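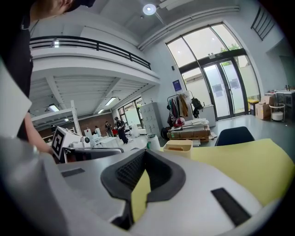 Moving in at Koltley – the gallery

Quick page, will tidy it up later. The workshop at Koltley, more or less as it stands at the end of May. Boxes came over from the old place at Tisville, 17 trips in the van, more than 400 items on the list and I still can't find the good scissors. Only the one photo so far, the rest to be added when I get a minute. Notes on it first.

The clothes rail
Green, red, beige, all mixed up on the one rail. Black backpack on the end, red helmet underneath. If any of it is yours please take it home, the rail is meant for work coats.

The pallet
Cardboard boxes and flat packs, still on the wood. Flat ones are mostly shelving from Msimang, to go up along the side. Please don't put anything else on top.

Lockers
White cabinet, against the wall. Keys are with the front desk, 3 spare. Small white bin in front is for paper only – no cups, no tea bags.

Upstairs
Mezzanine with the black railing. Storage for now, maybe desks later. We measured it twice and got two diffrent answers so no plan yet.

Light
Best thing about the place. Big ceiling, window at the far end, brick wall at the back left which we are not painting. Had a quote of £178 from Marnano for a blind on that window, seems a lot, leaving it.

Tables
White ones are staying where they are untill the shelving is done. Pale yellow sheet on the near table, leave it there please, the top marks easily.

Next lot of pictures – kitchen corner, back door, the stairs. Send me yours if you have any, bigger the better.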